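Keep the foam tray
By Dalia El-Sayed

Print this page | E-mail this article

Every small thing in my house needs an edge around it. Balls, beads, bottle caps. Put them on a bare table and they're gone. 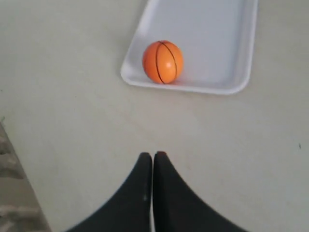

So I say save the foam trays. Yes, the food kind. People in Drundell act like I'm hoarding trash. I had 20 of them stacked over the fridge in March and my neighbor Samah Hajji asked was I OK.

Fine, thanks. Wash them well, hot soapy water – never the raw meat ones, those go out. The rest is a free toy tray with a rim. A little ball stays put. Kids can see what's in it, wich you can't say for a deep bin.

Meanwhile the Letano catalog has 156 pages of "storage solutions." Dividers for the dividers. I bought 2 of their sorting trays last year and both cracked.

I know, foam is bad stuff and I'd be glad if stores quit using it. Write to them, I have. But the tray is already in your kitchen. Using it once and tossing it is the worst of the choices – and then buying a plastic one to do the same job, come on.

Mine are down to 11. Samah took the others.

E-mail this article | Print this page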